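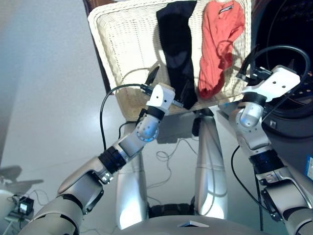

Kurnidari Bay Oyster Gardening Program: Frequently Asked Questions

Last updated January 31, 2021

Who can take part?

Anyone with legal access to a dock, pier or bulkhead inside the program area. Renters need written permission from the property owner. Marina tenants need permission from the marina operator, and the slip number must appear on the application.

Where is the program area?

The program area covers Kurnidari Bay from the Stikum Creek mouth to the Hayashi Point light, including the tidal part of Guvora Creek below the road bridge. Sites above the bridge are not accepted. Salinity there drops too low after heavy rain.

Can I eat the oysters?

No. Gardened oysters are grown for reef restoration only. Many docks stand in waters closed to shellfish harvest, and gardened oysters are not tested for human consumption. Eating, selling or giving away program oysters ends your participation and may violate state law.

What does my site need?

Cages must stay under water at low tide and hang clear of the bottom. The minimum depth is 2 feet at mean low water. Salinity should stay above 7 parts per thousand through the growing season. Short drops after a storm are acceptable. If you do not know the salinity at your dock, leave that line of the form blank and we will use the nearest monitoring station.

How many cages may I keep?

The standard allotment is two cages per dock. Larger docks may apply for up to seven. The permit held by the program covers only the number written on your site card. Do not add cages of your own.

What does it cost?

There is a deposit of $18 per cage, returned when the cage comes back in usable condition. Normal wear and fouling do not count against the deposit. Cut mesh and missing lids do. Seed oysters and line are supplied free.

When do I receive seed?

Seed is handed out in August at the Stikum Creek landing. Pickup instructions are sent to accepted sites by email. Bring your site card and a bucket with a lid. Keep the seed shaded and damp on the way home, and do not put it in standing water. It should be in the bay the same day.

How big are the oysters at pickup?

Size varies by batch. Seed set on whole shell looks like small dark flakes on the inner surface of the shell. A single shell may carry several spat, and not all of them will survive.

How often do I clean the cages?

Every two weeks while the water is warm, and once a month after it cools. Lift the cage, shake it hard in the water, and rinse it with bay water or a garden hose. Scrub the mesh with a stiff brush if flow is blocked. A cage left to air dry in the shade for a few hours will lose most of its soft fouling. Do not air dry cages in freezing weather.

Do not use soap, bleach or a pressure washer.

What are the other animals in my cage?

Gobies, blennies, mud crabs, grass shrimp, sea squirts and barnacles are all common. Return fish and shrimp to the water. Mud crabs eat small oysters and should be removed from the cage. Flatworms are also predators. If you find them, report it on your log sheet.

What do I do in winter?

Lower the cages so that they hang below any ice but remain off the bottom. Check the lines after each storm. Oysters stop feeding in cold water and will not grow until spring, so cleaning is not required while the water is below 40 degrees Fahrenheit.

Some of my oysters are dead. Is that normal?

Yes. Some loss is expected every season. An open, empty shell is called a box. Record boxes on the log sheet and leave them in the cage unless they are packed with mud. If more than 17 percent of the oysters die between two checks, write to the program office before the next cleaning.

Do I have to keep the log sheet?

Yes. The log is a condition of the permit. Record the date, water temperature, shell height of a sample of oysters, and any losses. Estimates are acceptable for temperature if marked as estimates. Blank sheets can be copied.

Where do the oysters go afterward?

They are collected the following summer and placed on the sanctuary reef off Hayashi Point. Harvest is prohibited on the reef. Gardeners may deliver cages to the landing or ask for dock pickup by boat.

Can I move my cages to another dock?

Only with approval. Moving shellfish between creeks can spread disease, and each permit location is listed separately. Send the new address and wait for a revised site card.

I am selling my house. What happens to the cages?

The new owner may take over the site by filing an application. Otherwise, return the cages and oysters to the program before closing.

Whom do I contact?

Chiyo Wada, site coordinator, handles applications, site cards and loss reports. Include your site number in the subject line.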